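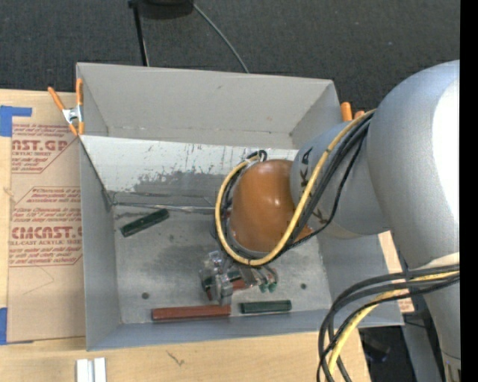

Red and green blocks in the gray bin, with the robot's gripper hanging down among them.

How Do You Pick the Best Hand for a Robot?

Filed under: How Stuff Gets Tested | 20 comments | 50 shares

Think about the last time you dug around in the bottom of a toy box. Maybe you wanted one special brick, and it was jammed up against the side, and there was another brick half on top of it. You probably wiggled a finger in, tipped the brick up a little, and pinched it out. I bet it took you no time at all, and I bet you were thinking about lunch while you did it!

For a robot arm, that same job is a real puzzle. The part at the end of the arm that does the grabbing is called a gripper, and there are lots and lots of different kinds. Some have two fingers, some have three, some have a squishy cup that sucks onto things the way a plunger does. People who build robots spend a great deal of time trying one gripper and then another, to find out which is best at which job.

At the Jivbridge workshop, the job is taking blocks out of a bin. It sounds almost too easy, doesn't it? But a bin has walls, and walls are where the trouble starts. Look at the long red block up there, lying close to the near side of the bin. If you were a gripper with fat fingers, where would you put the second one? There is hardly any room between the block and the wall. A gripper with skinny fingers has a better chance of sliding in, though skinny fingers can slip off or bend if the block is heavy. So you see, every gripper is good at some things and clumsy at others, a bit like shoes -- rain boots are wonderful in a puddle and terrible in a race.

The two grippers being compared this time have names. One is called the Dralon and the other is called the Grimon (the workshop thought they sounded like friendly dragons, and I agree). The Dralon has stiff fingers that close straight together, like a pair of kitchen tongs. The Grimon has fingers that bend at a joint, so they can curl a little way under a block and scoop it up.

Now, how do you make a contest like that fair? You may have done a fair test at school. The big rule is that you change only one thing. Both grippers go on the same arm, they work in the same bin, and they get the same blocks. If the Dralon had big blocks and the Grimon had tiny ones, we wouldn't learn much at all. It helps to keep the bin from sliding about, too, and you can spot a clamp with orange handles holding on to one corner of it.

Then comes the part that takes patience. Each gripper gets 500 tries. A try counts as a win if the block is lifted all the way out of the bin and set down on the table. If the block drops, or the fingers close on nothing but air, it's a miss, and the miss gets written down as well. Misses are very useful! When a gripper keeps missing in the same spot, that tells the builders what they ought to fix.

The arm also needs something to tell it how to move. That something is a computer program called a controller. The workshop's controller is named Kárason, and it decides how far to reach, how fast to go, and how hard to squeeze. Squeeze too softly and the block falls. Squeeze too hard and it can shoot out sideways, like a wet bar of soap in the bathtub.

You can try a test like this at home. Find a shoebox, a few building bricks, a pair of kitchen tongs and two spoons. Put the bricks in the box and give it a gentle shake. Now take 20 turns with the tongs and 20 turns with the spoons -- no fingers allowed -- and make a mark on a piece of paper every time you get a brick out. Which one won? Did it have trouble with the bricks in the corners? Ask somebody else in your family to have a go and see if their marks look like yours.

2181 readers liked this page

More to Read
Why Do Robots Have Elbows?
What Is a Sensor?
Make a Grabber Out of Cardboard and String
How Does a Magnet Pick Things Up?

Contact Us | Copyright Jivbridge | Back to Top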